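Re: [picturebooks-l] Read-alouds with real explorers in them?

Hi Yurii, hi everybody,

I'm going to quote the original below and then ramble, sorry in advance. I've been turning this over since I read it at breakfast.

> From: Yurii Didenko
>
> Hello list. I have a mixed second and third grade group this year
> and in October we do our unit on people who went and looked at
> things: explorers, naturalists, mapmakers. I would like picture
> book biographies I can read out loud in one sitting. My problem is
> that the ones in our library are either all facts, and I lose the
> back row, or they are so dreamy that the kids ask me "but did he
> really go there?" and I can't tell them. How do you all handle
> invented dialogue? And does anyone still use the Szalai river
> book? Our copy is falling apart and I don't know whether to
> replace it.
>
> Yurii

OK, Szalai first. Yes, replace it! I've read that one to more classes than I can remember and it still works, mostly because the whole book is one trip. She doesn't start with him being born and she doesn't end with the statue. You get in the boat on the first spread, you get out of it on the last one, and everything the kids need to know about the man they pick up from how he behaves when the oars go overboard. If you can find the newer printing, get that, since the map at the back is much bigger. In the old one the map was the size of a playing card and I had to pass it around, and you can guess what happened to the book.

On invented dialogue, I've gone back and forth. I used to be strict and skip any line in quotation marks that wasn't from a diary or a letter. Then I noticed I was skipping half the book and the kids could tell (they watch your eyes, they know when you've jumped). Now I read it straight through and we go to the author's note afterward, together, and I ask them which parts they think she had to make up. They love this. One of my third graders decided that the mule was invented and argued it with great force, and the author's note proved her wrong, and she was furious with the mule for weeks.

So my test at this point is the author's note. If it says plainly what came from the journals and what didn't, I'll forgive a lot of moonlight. If there's no note at all I put it with the stories and don't use it for the unit.

I had all my notes for this spread out on the big table at Hornutton while I was sorting the list below.

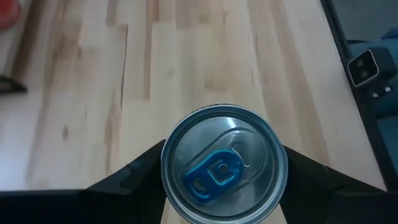

The table at Hornutton, with a can close at hand.

Anyway, the list. These are what I'd start with for your age group:

Serkeretti's lighthouse book. It's a woman surveying a coastline in a small boat, mostly alone, and the text is very short, maybe a sentence or two per page. I worried it would be over too fast but the pictures take forever to look at, and the kids want to go back and find the seals. The note is excellent. It even says which storm was two storms squashed together.

The Lilevport expedition one, with the green cover. This is the long one. I'd split it over two days, whatever you said about one sitting, and stop where they lose sight of the ship. There's a page listing what they packed and it says 504 candles, and every single group I've had has wanted to know who counted them. You can get a whole afternoon out of that page. Ours packed an imaginary trip of their own and it was nearly all crackers.

The same author's book about the beetle collector. Less known and a little slow in the middle, but if you have a kid who brings you things in jars, that kid will want to take it home. Fair warning that there's a dead uncle on page four, handled gently.

What I'd skip: any of the big collections with a different hero on each spread. We own one with 43 people in it and it's fine for looking things up, but read out loud it's like reading the phone book. Born here, went there, was brave.

For the "did he really go there" question, I keep a plain outline map on the wall and we mark each trip in pencil as we read. When a book is vague about where we are, we leave a gap in the line. The gaps turned out to be what they talked about most, so now I look forward to the vague ones a little.

One question back to the list, if anybody's still reading. Does anyone have something good about a person who turned around and came home without getting there? I've got a boy who asks for this every year (well, a different boy every year) and all I can offer him is a chapter from a grown-up book that I summarize badly. Second grade level if possible, pictures please, and I don't mind if it's out of print.

Yurii, write me off list if you want my packing list worksheet. It's a messy photocopy with a coffee ring on it but the kids never seem to care.

Happy reading,
Your friend in the back of the library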